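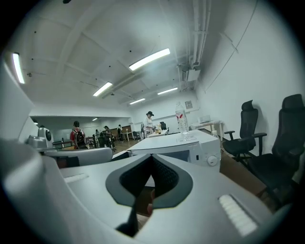 It has a pocket for the Medicaid card, writes one buyer, and the card is still in it, which in our house counts as a miracle on the order of a returned phone call.

The Celleo Placement Binder
Sold by Zatumum, Fladavdale
Item status: in stock
Page last updated 2023-11-07

The Celleo is a record binder for foster and kinship homes. It holds the paper that arrives with a child, the paper that should have arrived with a child, and the paper you will be asked for by the office that sent it to you. If you have ever stood in a school hallway explaining that the enrollment letter is on its way from a caseworker whose voicemail is full, you already know what the product is for and can skip to the ordering notes.

What you get

One zippered binder, letter size, with a hard spine and a carrying handle. 100 sheets of log paper, hole-punched, printed on both sides. A set of tabbed dividers. 4 clear zip pockets for cards, keys, photographs and the small items that belong to the child and should leave with the child. 2 pen loops, because one pen will be borrowed at court.

The dividers are labeled as follows, in the order people reach for them:

Placement papers
Medical and dental
School
Visits
Court dates
Contacts
Medication
Clothing and belongings
Everything else

"Everything else" is the fattest section in every Celleo we have seen come back for a new zipper. We considered dividing it further and decided that people under stress should be allowed one drawer.

The log pages

Each log page has a line for the date, the time, who called or came by, what was said, and what they promised to do. The last column is headed "Did they?" and is narrow. Some customers have asked for a wider one. Others have told us the heading is unfriendly to caseworkers, who carry too many files and drive too many miles and did not invent the system either. Fair enough. You may write "yes" in it as often as you like, and we hope you do.

Visit pages are separate. They have room for when the visit was supposed to start, when it started, who was there, and how the child was before and after. We suggest short, plain sentences. "Cried in the car, ate dinner, slept" is more use to a judge than a page of theory about why.

The belongings sheet is the one we would print for free and leave on windshields. You fill it in on the day a child arrives and again on the day the child goes: shoes, coat, blanket, the stuffed thing with no ears. Both sheets stay in the binder, and a copy goes along in the bag. A surprising amount of childhood gets lost between addresses, and most of it would fit in a shoebox.

For birth parents

We get asked whether the binder works from the other side, for a parent trying to bring a child home. It does, with different dividers, and you can order that set on its own or swapped in at no charge. The tabs read Case plan, Classes and services, Visits, Housing, Work and income, Court dates, Contacts, Certificates, and Everything else. If a plan says to complete a parenting class, there should be somewhere to put the piece of paper that says you did, and that somewhere should be easier to find than the glove compartment.

Choose "parent set" in the drop-down menu. The outside of the binder is the same either way and says nothing about what is in it. That was the first thing parents asked for and we should have thought of it ourselves.

The bag

The Nic Giolla duffel is sold separately and takes the binder in an outside sleeve. It's a plain duffel, child height when stood on end, with a name window and a shoulder strap. We make it for the reason you're thinking of. Kids still get moved with their things in trash bags, and everyone in every meeting agrees that this is terrible, and then it's a Tuesday night and there is a trash bag. Agencies and churches can order the Nic Giolla by the case. We don't print logos on it, including ours, so please don't send us your artwork.

What it will not do

The binder will not get your call returned. It will not move a hearing up, find a bed for a sibling group, or make a form available in the format that the same form asks for. It isn't legal advice and neither is anything on this page. Rules on what a foster home may keep, copy or share differ from state to state, and some agencies want every original back when a placement ends. Ask yours, then write down who told you and when. There's a page for that.

Keep it somewhere the kids can't read it by accident. Older kids are another matter, and several homes tell us they fill in the school section together. One teenager took over the "Did they?" column entirely and was, we hear, a hard marker.

Questions we get

Does the zipper lock? The two pulls meet and will take a small luggage lock. We don't include one.

Can I use one binder for more than one child? You can. Please don't. When one child moves and the other stays, you will be sorting paper at the kitchen table at the worst possible moment. There is a discount on 3 or more.

Is there an app? No. People ask in a hopeful tone and we're sorry. Courts, schools and dentists in our part of the world still run on paper and a good stapler.

Do the refills fit the older Celleo? Yes, if yours was bought after the change of rings in May. Before that the holes are spaced differently, and we'll punch a pack to match if you leave a note with the order.

Ordering

Binders and refills ship from Fladavdale within 2 working days. Duffels ship flat and look sad for an afternoon until they relax. If a placement is happening tonight and you're close by, call the shop and we'll leave a binder on the back step with your order number on it. Agencies paying by purchase order should allow longer, and should send the purchase order.

Returns are accepted on unused binders. On used ones we repair zippers and handles at no charge. Take the papers out first, please, all of them, and check the pockets.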